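Where Does Dust Come From?

Wipe a shelf clean today and by next week it's dusty again! So where does it all come from?

Dust is a mix of tiny bits. There are threads from your socks and sweaters, crumbs, specks of soil from your shoes, pollen, pet hair and flakes of old skin. A human hair is roughly 80 micrometers wide, and lots of dust is much smaller than that!

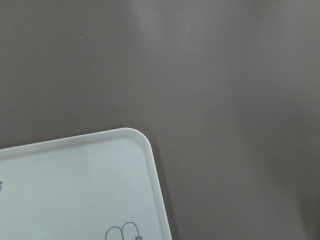
Small bits like these are so light that the air can carry them. Jump on your bed and up they go! When the air gets still, they drift down again and land on whatever is underneath.

Try it: stick a piece of tape, sticky side up, on a windowsill. Leave it there for 4 days, then look at it with a magnifying glass. What can you find?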